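Can It Do the Chores Yet? A Year With a Robot Arm and a List of Housework

Final project report
Niamh Quinlan and Subira Mwakyusa
Prumholm College, Applied Computing
Project advisor: Kyung-tae Bang
November 1, 2024

Where this started

My grandmother has a bad shoulder and a kitchen full of drawers that stick. Last winter I spent a good part of the school break opening them for her, and somewhere between the spoons and the dish towels she asked me what exactly I was studying all that robotics for if I couldn't get one of them to do this. I laughed, and then I went back to campus and told Subira, and Subira (who is much better than I am at knowing when a joke is really a project) wrote it on the whiteboard that same afternoon. By February we had a proposal, and Mr. Bang had crossed out half of it, and what was left is what you are reading about now.

The question we ended up with is a plain one. If you take an ordinary robot arm with an ordinary two-finger gripper, the kind a college lab can get hold of, and you set it in front of ordinary household things, which chores can it do today without somebody hovering over the stop button? We were not trying to invent a new way of training a robot. Plenty of people are doing that and they have more computers than we do. We wanted to know how the existing methods feel to live with, and we wanted to write it down in words my grandmother would be willing to read.

Choosing the chores

We asked friends, family and the very patient people on our dormitory floor to tell us which small jobs they would hand over first. I expected everyone to say laundry and dishes, and they did, but they also said things I would never have thought of, like getting the lid back on a container with one hand full, or shutting the drawer that somebody else left open. We sorted the answers into a list of 17 chores. Four of them went out right away: anything with a knife, anything with hot liquid, and two that needed the robot to walk across a room, which ours can't, being bolted down. That left us with 13.

Áine Ní Chonaill, who was in the project group before ours, lent us her notes from the previous year, and I want to thank her properly, as they saved us weeks. Her advice was to write down what "done" means for every chore before the first try. It sounds fussy until you are standing at the table arguing over whether a drawer that is open by the width of a thumb is an open drawer. (We decided it was not. You can't get a spoon out.)

How we ran it

Most of our tries fell into one of two kinds. In the first kind, one of us drove the arm by hand control and did the chore ourselves, slowly, while the computer recorded everything. In the second kind, the arm ran on a policy trained from those recordings and we stood back with our hands in our pockets. Over the whole project we logged 1655 tries, both kinds together, and I typed the notes for most of the late ones, so please forgive the spelling in the appendix.

We kept a simple sheet for each session. It had the chore, who was driving, where the objects started, whether the try met our definition of done, and a line for remarks. The remarks turned out to be the most useful column by a long way. A yes or a no tells you very little about a robot. "Got the handle but pulled sideways and dragged the whole box along with it" tells you a great deal, and after you have read that same remark on five sheets in a row you begin to understand what your problem is.

Mr. Bang insisted that we move things between tries, and I'm grateful that he did, even though I grumbled. If everything sits in exactly the same spot every time, the arm looks brilliant. You could invite your whole family over to watch. Then you slide the drawer box over by a hand's width and it reaches out, very confidently, and closes its fingers on nothing. The first time we saw that, Subira had to sit down, she was laughing so hard.

What went well

Picking up a solid thing and putting it down somewhere else is, as far as we could tell, pretty much a chore that a machine can do. Blocks, boards, small boxes, a cup that isn't full of anything. By the end of the summer we trusted it with those, and I would let it clear a sturdy table in my own house if the things on the table belonged to me and not to my mother.

Closing a drawer was another happy surprise. Pushing forgives a lot. The gripper can arrive a little high or a little to one side and the drawer still slides home, and if the first push isn't enough the arm tends to push again. We had one lovely afternoon when it closed everything we gave it, and we all went out for noodles and told Úna Moynihan, who runs the lab bookings, that we would be finished early. We were not finished early.

Wiping surprised us a little too. The arm is quite good at moving a folded cloth back and forth over a flat surface. What it doesn't do is notice where the dirt is. It wipes the clean part with just as much care as the sticky part, and so did I, to be fair, when I was eight.

What went badly

Opening a drawer is much harder than closing one, and I don't think I appreciated this before I spent a semester on it. To open it, the fingers have to get around something, hold it firmly, and then pull in a straight line, and the straight line is where we lost most of our tries. A person feels a drawer begin to bind and wiggles it without thinking. Our arm just kept pulling at a slight angle, and either the fingers slipped off or the entire box came along for the ride. Subira added a small correction to the way it approached, and that helped with the drawer we had in the lab. We don't know how much it would help with my grandmother's.

Lids were the other big one. Loose lids were all right on a good day. Anything that fit snugly was a struggle, and with only one arm there is no second hand to hold the bottom part still. You would be amazed how often you use your second hand. I started noticing it everywhere, brushing my teeth, zipping my coat, opening my mail, and I'm afraid I became rather dull company at dinner on this subject.

Soft things we mostly gave up on. The arm could pinch a dish towel and lift it, and that was the end of its ideas. Our folding results are in the appendix for anyone who wants a quiet evening.

The people part

I want to say something about supervision, and this is where I changed my mind the most. At the start I pictured a machine that either did the chore or didn't. What we really had was a machine that did the chore if one of us first set out the objects, checked the starting position, watched the whole thing, and put everything back afterward. For closing a drawer, that is a good deal more work than closing the drawer. Subira's view is that this is how every household machine began and that we should be patient with it. Mine is a bit more cautious. I would like someone to measure the helper's time as carefully as the robot's, and I wish we had done it from our first session.

We also learned that watching is tiring. After a long run of good tries your eyes wander, and the bad one comes along just when you have reached for your tea. We took to swapping places every half hour and that made a real difference.

What we would do next

If another group picks this up, and I hope one does, we would suggest fewer chores and more kinds of each. Five different drawers would have taught us more than one drawer and a pile of towels. We would also try a second gripper with softer fingertips, and we would borrow things from real kitchens, crumbs and sticky hinges included. My grandmother has already offered hers.

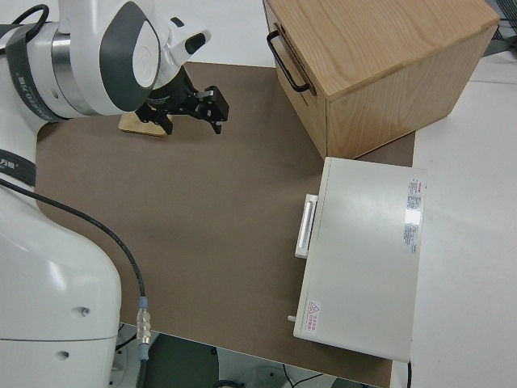
Handles are where I would spend the money, if anyone gave us money. Before this project I thought of the arm as the clever part and the household things as just sitting there, and now I catch myself in stores squeezing cupboard knobs between two fingers to see how they would do. The black metal handle on our wooden drawer box is a plain U that stands out from the front, so there is something for a pair of straight fingers to close on, and the drawer still gave us all the trouble I described. The white appliance next to it has its handle recessed into the side, a perfectly comfortable thing for a human hand, and a gripper that hangs down over the table with its fingers pointing at the mat has to turn itself a long way before it can even begin to think about reaching in. Subira would like to work on the turning. I would like to work on the handles, and Mr. Bang says there is room for both in the spring, so that is what we have put on the booking form.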